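Storkinix Bench Arm: Set-up and Recovery Guide
Section 3: The gripper will not let go, or thinks it already has

3.1 When to use this section

Use this section if the pendant shows fault 846 (GRIP STATE UNKNOWN), or if the arm reports a successful place while still holding the thing it claims to have placed. The arm is very confident on this point. Believe your eyes.

Fault 846 comes up most often with light, clear plastic items set down in a shallow dish. The Dradton finger set closes on the shoulder of a bottle perfectly well. Opening again is where opinions differ. A cable loop that has dropped over the rim of the dish makes matters worse, as the arm feels the tug and reads it as payload.

CAUTION: Do not pull the item out of the fingers by hand while the drives are live. The gripper may choose that moment to finish its last instruction.

CAUTION: Pressing RESUME repeatedly does not clear the fault. It does fill the log, which holds 200 entries and then begins overwriting the ones we would have liked to read.

3.2 Freeing a held item

1. Press HOLD on the pendant. Wait for the amber light to go steady.

2. Look at the wires between forearm and wrist before you move anything. If a loop is hanging over the dish, note which side it is on. You will need to lift the arm away from it.

3. Select JOG, then SLOW. Check that it says SLOW.

4. Raise the wrist straight up by 37 mm. If the dish comes too, stop and lower it again.

5. Select GRIPPER > OPEN > FORCE RELEASE. Keep your free hand off the table. The bottle can fend for itself.

6. If the fingers stay shut, switch off at the wall and go to 3.4.

3.3 Checking the fingers

Do this after every fault 846, including the ones that seemed to sort themselves out.

1. Move the arm clear of the dish and close the fingers on nothing.

2. Check the line where the tips meet. They should sit side by side with a thin, even seam. A small gap lower down, towards the base, is within limits.

3. Run a dry cloth down the inner faces. Pale scuffs and light scratches are ordinary wear. A ridge you can feel with a fingernail is not, and the finger should be replaced.

4. Select ZERO GRIPPER. The reading must return to 0 within 3 seconds. 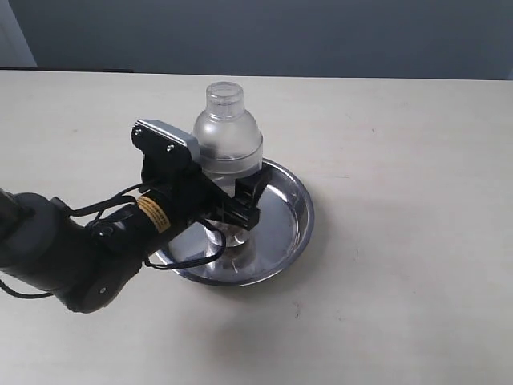
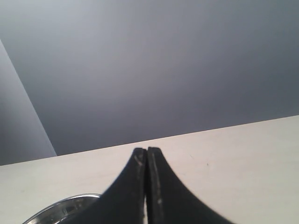 Fig. 3-1 (first picture): gripper at a bottle in a steel bowl. Fig. 3-2 (second picture): fingers together, tips almost touching.

NOTE: Zeroing with something between the fingers teaches the gripper that shut is wherever the something was. It will hold this view until corrected, and will drop everything thinner in the meantime.

3.4 If the fingers are still shut after power-off

1. Leave the arm off for nearly 3 minutes. The holding current takes a while to give up.

2. Put one hand under the wrist to take its weight.

3. Turn the manual release a quarter turn anticlockwise with the key supplied. If the key is missing, look in the lid of the Trulletti case, under the foam, where it was packed for safe keeping and has been safe from most customers ever since.

4. Ease the item out sideways. Do not lever against the fingers.

5. Turn the release back before restoring power. The arm will start with it open and give no warning.

3.5 Tidying the cables

Re-clip any slack so that it clears the tallest rim on your table with the wrist at its lowest point. Leave enough for a full wrist turn. Cables pulled tight cause fault 847, for which see Section 4.

If fault 846 returns after all of the above, save the log before doing anything else and send it to the Kazlauskienė service desk with the finger set number. Please do not send the bottle.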